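Home Explore Notifications Log in

Tanveer Malik
Aug 26, 2018

Thread on putting fruit away after shopping, mostly dragon fruit, with some notes on baskets and on papering a small work area. I have been asked the same questions often enough that I would like one place to point people to.

4 replies 11 shares

1/ Start with the bag. Thin plastic shopping bags hold moisture against the skin of whatever is inside. Dragon fruit shows this early: the tips of the scales go brown and limp, then the skin under them softens. Take the fruit out the day you buy it.

2/ Do not wash it first. Wash it right before cutting. Water sits at the base of each scale and you will not get it out with a towel.

3/ Lift by the body, never by the scales. They tear at the base, and the tear is where mold gets in. Fiorella Rinaldi disagrees and carries hers by the stem end. Her fruit seems fine, so take that for what it's worth.

2 replies 6 shares

4/ Basket choice. Solid-bottom bowls look better and perform worse. An open grid lets air reach the underside. The grid has to be fine enough that the scales don't poke through and snag when you lift the fruit out.

5/ One layer only. The weight of a second layer bruises the first along the contact points, and you don't see it until you cut. If you have more fruit than basket, use a second basket.

6/ Size of basket: I had a 40 cm one for a while and it was too big for the table. Fruit rolled whenever the basket was moved. Smaller is better, with the fruit just touching. The one I use now came from Dovgate and weighs next to nothing.

1 reply 3 shares

7/ Weight per fruit matters for ripeness. Mine usually come in near the 500 g mark on the kitchen scale. Two fruits of the same size can differ a fair amount, and the heavier one has been the juicier one nearly every time I kept notes.

8/ Storage. Room temperature for 3 days at most, out of direct sun. After that, the refrigerator, in a paper bag with the top left open. Cold dulls the flavor a little. Let it sit out before serving.

9/ Jinfeng Yan asked whether the green on the scales means unripe. No. Look at the ground color of the skin between the scales. Even color with slightly dry tips is normal. Blotches that are dark and soft are not.

5 replies 8 shares

10/ On hanging baskets. Wall space is good for light items that don't roll: bags, cloths, packets. Keep heavy fruit on the table. Clear adhesive hooks are rated for smooth, clean surfaces, and the rating drops on anything with texture. Wipe the surface with alcohol, let it dry, press, wait overnight, then load.

11/ On wallpaper in a small work area. I get more questions about this than about the fruit. Pick something washable. A large print is easier to line up than a small one, and small mismatches at the corners don't show. Paper the back wall first and work outward. Budget extra length for pattern repeat. I bought mine in March from a closeout at Zukuldale and used 33 feet, including one length I cut upside down.

7 replies 14 shares

12/ Lanying Dong: no, the pattern does not make it harder to find things. Items on the table are seen against the tabletop. A plain white top does most of that work. Wall baskets are a different matter, and there I would stay with black or white.

13/ Bags, last point. Flatten and fold them as you empty them or they take over the table. I keep a stack for produce and throw out any with holes. I am not consistent about this.

14/ Corrections welcome, particularly from anyone who grows these – my notes are all from the buying end.

3 replies 9 shares

15/ Setting the fruit down is the last step, and it goes better with both pieces lying on their sides. Upright, they lean on the tips of the scales and tip over. The two in the turquoise basket are side by side in one layer, and the one on the right has longer green scales running down toward the front, so it needs a bit more room on that side. The pink bag still has to be folded. 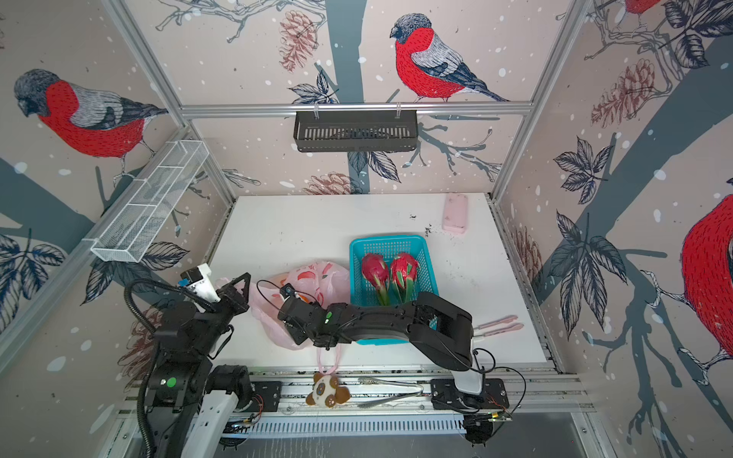
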